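Ein Tisch, sechs Stühle, keine Einigkeit 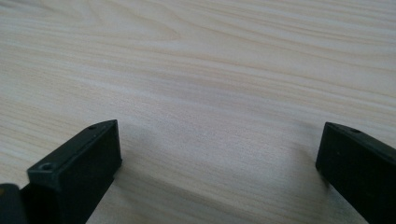

Seit Januar gehört mir ein Esstisch, und seit Januar habe ich Meinungen zu Untersetzern. Früher habe ich Leute belächelt, die bei jedem Glas zusammenzucken. Jetzt bin ich der, der zuckt.

Angefangen hat es mit Elsa, die fragte, ob ich geölt oder gewachst hätte. Ich hatte bezahlt. Das reichte ihr nicht. Also las ich mich in ein Forum ein, in dem sich zwei Herren seit 93 Beiträgen über Leinöl beschimpfen, und bestellte danach vorsichtshalber beides. Das Öl muss laut Dose 36 Stunden einziehen. Gegessen haben wir so lange auf dem Sofa, es gab Suppe - eine Entscheidung, über die das Sofa bis heute Auskunft gibt.

Jouko findet, ein Tisch brauche Flecken, sonst könne man gleich im Möbelhaus wohnen. Er hat leicht reden, seiner steht im Keller unter drei Kisten Fliesen. Am Samstag kommt er zum Essen. Rotwein hat er angekündigt, ich habe schon mal Filz gekauft.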